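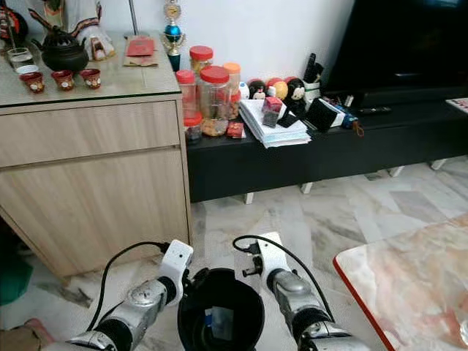
Buenos días, soy Isla Whitcombe. Antes de nada: no vengo a vender robots (bastante tengo con trabajar con ellos).

Empezar por la pregunta de siempre, la de la cena: «¿y te van a quitar el trabajo?». Pausa. Dejar que se rían un poco.

En Hendia hacíamos limpieza y orden a domicilio, cada una con su carrito y su lista. Ahora el robot coge cosas y las lleva, y nosotras decidimos qué se toca y qué no. Parece poco, pero cambia el día entero – yo antes acababa con la espalda rota y ahora acabo con la cabeza como un bombo.

Contar lo de las tazas. Un juego de té encima de un cristal, jarras, figuritas, el sobre rojo de la abuela... eso no lo sabe la máquina, lo sabe Glenys, que lleva media vida entrando en casas ajenas. El año pasado apuntamos 424 dudas de este tipo y más de 2.000 avisos tontos. ¡Y esas notas no las pagaba nadie! Lo peleamos y desde septiembre cuentan como horas.

Lo malo también, no saltármelo: éramos cuatro por turno y somos dos. Coralie se fue y se la echa de menos. Se charla menos.

Si queda tiempo, leer el mensaje de Anahera. Si no, directa a preguntas, y el micro primero para las de atrás.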